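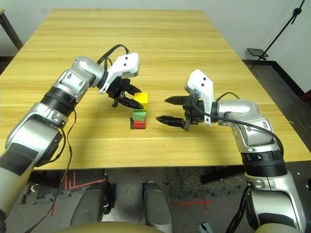 Issue 2, page 833

Teaching a two-armed robot to stack blocks by remote control

Stacking small blocks is a good first job for anyone learning to record demonstrations. The parts cost next to nothing, a bad attempt does no harm, and the task still brings up most of the problems you will meet later with harder objects. You need to line up a gripper, close it without pushing the block away, lift, move across, lower and let go. With two arms you also have to decide which hand does what.

These notes are for people who have a working two-armed robot with a remote control rig and have already been through the safety training for their machine. We use a Rulico leader rig, which is a pair of small hand-moved arms that the robot's own arms copy, and we record with Plellel. The steps are much the same with other rigs, though the buttons will be in different places.

What you need

A robot with two arms, both fitted with two-fingered grippers
A leader rig or other remote control, one side for each arm
A head camera, and wrist cameras if your robot has them
A table with a flat top that does not wobble
Small cubes in colours that are easy to tell apart on camera
Tape for marking the floor
A notebook, or a plain text file, for the session log

Choosing the blocks

Pick cubes that fit well inside the fully open gripper with room to spare on both sides. If the block nearly fills the opening, you will spend the whole session nudging it. Very small blocks are awkward in a different way, as the fingertips meet the table before they have a proper hold.

Avoid shiny blocks. A matt surface gives the cameras a steadier colour and is less likely to slide out of the fingers. Painted wood is fine until the paint chips, at which point the edges catch and the stack leans. Ours came from Vosden in a mixed bag and we threw out the ones with uneven faces. To check a face, set the block on a sheet of glass and press each corner in turn. If it rocks, leave it out.

Setting up the table

Put the robot where it can reach the middle of the table with both arms and still have some bend left in the elbows. An arm that is nearly straight moves badly and will jump when you ask it to go a little further. Bring the base in closer if you see this happening.

When you are happy with the position, mark it on the floor with tape. Mark the table legs as well. Someone will move the table sooner or later, and a session recorded with the table a hand's width to the left is hard to mix with the rest.

Look at the head camera view before you start. The whole working area should be in it, with space beyond the blocks on every side. Check it again with the arms raised to the starting pose, as an elbow can easily hide a corner of the table that looked clear with the arms down.

Keep the lights the same for the whole session. Close the blinds if the sun moves across the room. Shadows from the arms are normal and you do not need to get rid of them, but a shadow that changes from hard to soft halfway through the afternoon can cause trouble in training.

Getting the leader rig ready

1. Switch on the robot and let it finish its own start-up checks.

2. Move the leader arms by hand until they match the pose of the robot's arms. Do this before you connect. If the two are far apart when the link comes on, the robot will try to catch up.

3. Set the speed limit low for the first few runs. You can raise it when your hands have settled.

4. Connect one arm and move it slowly through its range, then do the same with the other. Watch the cables as well as the arm. A loop that is fine with the wrist level can pull tight when the wrist turns over.

5. Open and close each gripper a few times with nothing in it. The robot's fingers should follow yours without a long delay.

6. Go to the starting pose and hold still. If the arms drift, stop and calibrate again.

Write the result of each check in the log. It takes a minute and saves a long search later on.

Dividing the work between the hands

Most people new to this use their stronger hand for everything and forget the other. The recordings then teach the robot to leave one arm idle, and it will do the same with every task you build on top.

Decide on a rule and keep to it. The simplest is that each arm picks up whatever lies on its own side of the table, and blocks in the middle go to whichever hand is free. Another is to keep one arm for picking and the other for steadying the stack. Both work. Mixing them in one set of recordings does not work well, as the same layout of blocks then leads to two different actions.

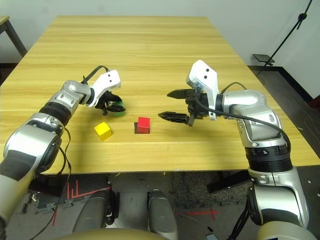
Picking up is the part to practise most. Come in with the fingers already open and slow down well before you reach the block. Choose the angle early, too, as turning the wrist at the last moment tends to knock things over. The two grippers need not match: the left one can have its fingers pointing down and closed on the green block while the right stays level, fingers spread, waiting by the red cube. Whichever angle you choose, try to close so that both fingers touch at the same moment. If one touches first, the block slides or turns, and you will have to correct for it when you put it down.

A cube that sits at an angle needs a bit more care. Turn the gripper to match the cube before you close. You can also let the fingers square it up by closing slowly, and this often works on a smooth table, but the robot will learn to rely on it. If you plan to move to a rubber mat or a cloth later, turn the wrist instead.

Lift straight up until the bottom of the block is clear of everything else, then move across. Beginners often cut the corner and travel diagonally. That looks quicker and usually is, until there is a second block in the way.

Placing one block on another

Stop above the lower block and pause for a moment. Check the line from the head camera, then from the wrist camera if you have one. You will find that your own view from the side of the room is misleading, and it is better to drive from the camera pictures alone. The robot will have only those to go on.

Lower slowly until the blocks meet. With a rig that gives no feeling of touch, watch the upper block for a slight shift in the fingers and stop there. Pressing harder does not make a better stack. It pushes the lower block sideways or bends the fingers, and when you let go everything springs back.

Open the gripper just far enough to clear the block. Opening it all the way is risky with a neighbour close by. Back away in the same direction the fingers point, so that they do not drag across the face. Only when they are clear should you raise the arm.

Keep the free arm still while this is going on, or move it well out of the way first. Two grippers fit over a small stack, but there is little room between the housings and they can touch before the fingers do. If your robot has collision limits between the arms, leave them on.

Recording a run

Start the recorder with the arms in the starting pose and the blocks laid out. Wait a second, carry out the task, return to the starting pose, wait again and stop. Name the run straight away as good, usable or bad.

A good run has no long pauses and no fumbles. A usable run has a small mistake that you put right, such as a missed grasp followed by a clean one. Keep a fair number of these. A robot that has only seen perfect runs has no idea what to do when its own first grasp misses. A bad run is one where you lost a block off the table, hit a limit or forgot what you were doing. Leave it out of the training set but do not delete it on the day. We once cleared a folder in a hurry and took the calibration files with it.

Change the layout between runs. Move the blocks around, turn them, swap the colours, put them near the edge of the reach now and then. Do not keep setting them down in the same neat row. Our first set, recorded in July, had 700 runs and nearly all of them started from the same line of blocks. The trained robot did well with that line and badly with everything else, and we had to begin again.

How many runs to record

It depends on how much the layout varies and how steady the operator is. Our second set, with the layouts changed every time, reached 2,000 runs over several weeks. We trained on part of it as we went along, and the results were already good enough for daily use well before the end. It is worth training early on a small set, even if you expect it to fail, to see which kind of failure you get.

Take a break when your runs start getting longer. Tired hands close late and let go early, and you will see both in the playback.

Common problems

The block turns in the fingers when lifted. You are holding it too near one edge. Aim for the middle of the face, a little above centre.

The stack leans the same way every time. Check the table with a level, then check the calibration of the wrist.

The gripper closes on nothing. The fingers are probably too high. Lower them a little and try again at a slower speed.

The arm shakes when held still. Rest your elbow on something. If it shakes with nobody touching the leader arms, look for a loose joint on the rig.

The recording has gaps. Plellel drops camera pictures without a warning if the disk is nearly full. Look at the free space before each session.

The trained robot stops above the stack and stays there. Your pauses are too long. Trim them, or record a fresh batch with shorter ones.

The next part uses the same setup with the Khan cup set, where the handles make the choice of hand more important.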